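Workshop notebook, Leltuvbridge, bench side
Monday, August. Started 7:40, windows closed.

Hide glue, second round. Last week I wrote that the joints from the new glue were opening and I blamed the glue. Today I want to be more fair and change one thing at a time. Yeison asked me to write also the things that look obvious, so this entry is longer than usual.

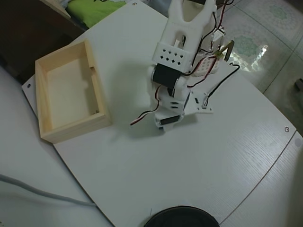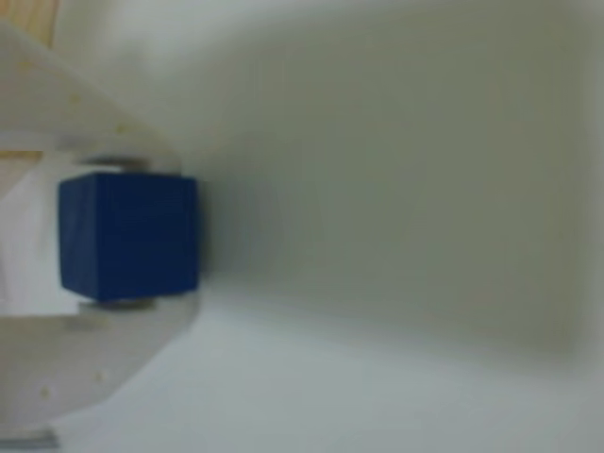

The new glue is the one from Borine, sold as 256 gram strength. The old one, from the tin with the red lid, has no number that I can find. Yaneth Mosquera remembers that it was bought as "medium" but the paper is lost. So I compare a glue with a number against a glue without a number, and this is already not very good. I wrote to Borine to ask for the sheet of the batch. No answer until now.

Mixing

I soaked 111 grams of the Borine granules in 200 grams of cold water, in the glass jar with the wide mouth. This is more glue than the note on the wall says. The note on the wall was written for the old tin, and Gun-woo told me on the phone that a stronger glue should in fact take more water, so my mixture was wrong from the first minute. I kept it anyway as jar A and wanted to see how wrong. Jar B is the same weight of water with half of the granules. Jar C is the old glue, made as on the wall.

After the night jar A was like a hard rubber, with some granules at the bottom still pale in the middle. Jar B swelled evenly. Jar C smelled a little, as it always does, and I don't think this is a sign of anything.

Warm bath on at 8:10. I waited until the thermometer in the water stayed still, and then I waited again, as the glue is always behind the water. This is a mistake I made last week: I read the thermometer in the bath and believed it was the temperature of the glue. It was clearly less. The small thermometer from the kitchen drawer is now washed and belongs to the glue bench. Please do not take it back to the kitchen.

Jar A, warm: runs from the brush like honey, and breaks into lumps at the end. I thinned it two times with warm water from the kettle, a spoon each time. After this it ran in a thin line and at the end in drops, which is how I learned it. Jar B was good without any correction. So from now on, jar B is the recipe for Borine, and I have put a strip of tape over the number on the wall note with the new one. If you do not agree, write on the tape, don't remove it.

The joints

I made 14 test joints from the spruce offcuts, all from the same board, planed this morning and not yesterday. Edge to edge, rubbed, no clamp. I divided them between jar B and jar C, and half of each group I warmed before gluing with the hair dryer. Jar A I left out. Yeison would like to have seen it in the test but I did not have enough wood from that board, and if I take another board then we compare the boards.

What I noticed while doing it:

The strong glue grabs sooner than the old one. With cold wood I had time for three or four strokes of rubbing and then the two pieces stopped, and one pair stopped in the wrong position. I took it apart, washed it with hot water, dried it, planed again. It is marked with a small w on the end, so that we know it was washed.

With warm wood the difference between the two glues became small. I could rub until I felt the suction, and then bring the faces level without hurry. I think this is the explanation of last week. I glued the ribs of the small guitar in the early morning, with the door open and the wood lying on the stone sill. The glue was a jelly before the joint was closed. Not the fault of Borine. I am sorry for what I said about them in front of the customer.

Squeeze-out: small even beads on all of the warm ones. On the cold ones from jar B the line is thick at one end and nothing at the other, and I expect these will break easily. I write this now, before breaking them, so I cannot change my opinion after.

All joints are on the rack above the bench with the pencil marks facing up. Do not touch until tomorrow after lunch. I want them to have a full night and a morning.

Humidity

The hygrometer on the wall and the hygrometer in the instrument cabinet don't agree with each other, and they never have. I put both into a closed plastic box with a cup of wet salt, as Ngân Lý showed me, and I will read them in the evening. If the one from the wall is wrong then many pages of this notebook have a wrong number in the corner, and I prefer to know it.

Addition, 6:30 pm: the one from the cabinet is near to what the salt should give. The one from the wall reads too dry. It has a small screw at the back. I turned it a little and put it again in the box. Until it is checked, take the value from the cabinet only.

This also could matter for the cracks in the Ccori top. If the room was more humid than we believed when the braces were glued, then the top was wide at this moment, and it shrinks against the braces later when the heating is on. I don't want to open this discussion today. But I ask Yaneth Cuadros to look up in which month the braces went on, as she has the job card.

Pot life

Everybody here has a different rule for how long the warm glue is good. My teacher threw it away every evening. Gun-woo keeps it in the refrigerator for a week and uses only the top of the jar. I made a small comparison, not a serious one: I left a part of jar C in the bath all day with the lid on, and another part I cooled at noon and warmed again at four. The one which stayed warm all day is clearly thinner to the brush at the end, also after I put back the water that it lost by weight. The other one I cannot tell from the fresh glue. So the long heating is worse than the cooling and warming again, at least for one time. I poured the rest of jar B into the silicone ice tray and put it in the refrigerator, one cube is enough for a brace. Label is on the tray. The tray has a lid, but please don't put it next to the onions.

Brush

The brush with the metal ring makes the glue dark. I saw it already last month and did not write it. The glue in jar C had a gray-brown line where the ring touched, and on spruce this would stay visible in the joint. I used the two brushes with the ring bound in thread and there was no color. I have taken the others to the shelf for shellac. Sodamlow has the thread-bound ones in a wider size also, and I would like to order a few when we order sandpaper.

Things I did not do

I did not test the glue on the ebony. The fingerboard for the Ccori is still waiting and I know it. Ebony is oily and the rule here was always to wipe it with alcohol, but I have one book which says to wipe and one which says only to scrape, and both speak with much certainty. I would do four pieces: wiped, scraped, both, nothing. Ebony offcuts are in the low drawer under the bending iron, but they are from several boards. Maybe Yeison has a longer piece which he can give up.

I did not clean the bending iron.

I did not call the owner of the small guitar. I will do it after the joints are broken, so I can tell her something true about why the rib opened. The repair itself is not difficult: hot water in the seam with the thin knife, wait, clean the old glue completely, warm the ribs, new glue from the tray. Two clamps only, and the cork pads, the leather ones leave a mark on this finish. I wrote an estimate of no cost for her and put it in the folder. If someone wants to speak about this with me, I am here from eight.

For tomorrow

Break the joints in the vise, one hand on the free side, same direction for all. Look if the break is in the wood or in the glue, and draw it in the notebook, a word like "good" is not enough. Keep the broken pieces in a bag with the marks.

Read the wall hygrometer again before opening the box.

Ask Borine a second time for the sheet. If they write in August at all.

Buy distilled water, the last bottle is nearly finished and I used the tap for the bath today. For the jars I used the bottle.

Bath off at 6:50, plug pulled out, lid on.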